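Ticket 215 - weigh-in scale won't tare punnets
Opened: Feb 20, 2019
Site: Siselgate, pick-your-own hut
Status: open, workaround in place

Hello again! We run the pick-your-own side at Siselgate and we've been getting the hut ready early this year, and the Diekmann scale is being a pain. It was fine when we packed it away in August. Now, when I put an empty punnet on and press tare, the display goes to zero for a second and then creeps back up to 30 grams. Sometimes it's 60. With a big bag of plums nobody would mind, but with raspberries we'd be charging people for cardboard, and they do notice.

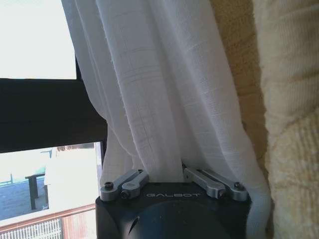 Gripper housing, GALBOT lettering on the front edge

What I've tried so far:

Turned it off and on (of course). Same thing.

Levelled the feet. The bubble was well off to one side, so I had high hopes, but no change.

Ran it on batteries in case it was the socket, the one the drinks fridge shares. It took longer to creep up, which got me excited, and then it crept up anyway.

Took the steel plate off and cleaned underneath. There was quite a lot of dried strawberry in there, and a wasp. Put it all back and the tare held for three goes in a row, then went off again on the fourth.
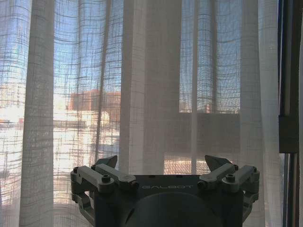

I've also had a look at the Sinitz till program, as that's what reads the weight. There's a box in the settings called "container weight" and ours had 30 in it. I don't remember ever putting that in - maybe it came in with the last update? I set it to nothing, saved it, and the till now agrees with the scale, but the scale's own display still creeps. So I think there are two things going on and I'd been mixing them up.

Update, same afternoon: rang the farm shop over at Isside, who have the same scale, and they said to let it warm up for a good while before the first tare. I left it on for 60 minutes with nothing on the plate. Much better! It still drifts if I leave a punnet sitting there, only more slowly.

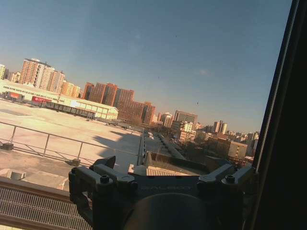

One more thing, the display flashes code 129 when I hold the tare button down too long. It isn't in my copy of the booklet, which stops at the cleaning page (the back half went missing years ago). Could you send me the full one, or just tell me what the code means?

For now I'm taring each punnet right before it's filled and writing the weight on a slip. It's slow but fine for testing. I can bring the scale in if you need to open it up, only please let me know how long you'd want to keep it, as we've just got the one.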